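Quick one today, no time. Did the taxes last night. Well, most of them. The kitchen table is still covered in envelopes and I ate breakfast standing up.

So the heating bill. 779 for two months. Had to read it twice. Last winter was nowhere near that, and we were home more then. Called Tresix, sat on hold through the same flute song for most of my lunch, got a nice enough person who said the reading was "estimated." Estimated by who? Went down to the basement with a flashlight and read the meter myself. They were 1,460 units over. So now there's a form. Of course theres a form.

Form wants a photo of the meter, an old bill, and a proof of address that isnt a bill from them. Fine. Sent it all. Got an auto reply saying the attachment was too big. Shrunk it, sent it again. Nothing yet.

Meanwhile the draft in the back bedroom. Put that foam tape around the window, the cheap kind, and it does help. Did the front door too but now you have to shove it with your hip to get it shut -- might peel some of that off. Also moved the bookcase away from the radiator, should have done that years ago. The room smells like old paperbacks now. I kind of like it.

Thermostat is at 64 and staying there. Two sweaters. Soup every night, mostly lentil, one try at potato leek that came out like glue and I ate it anyway. 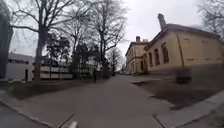
Been making myself go out once a day even when I don't feel like it, just so coming back in feels warm. Cheap trick but it works on me. Half an hour, no phone calls, no podcast. Then tea.

Anyway if Tresix fixes the bill I'm putting the differnce toward a real window for that bedroom. Got one quote already and it was silly. Will get another in April when everybody isn't freezing and calling the same guys.

OK, have to run, library closes early and I owe them two books.

Recent posts
Soup, again
The Lukow coat, one year later
Why I gave up on the Idus kettle
Cleaning out the hall closet (part 2)
Older posts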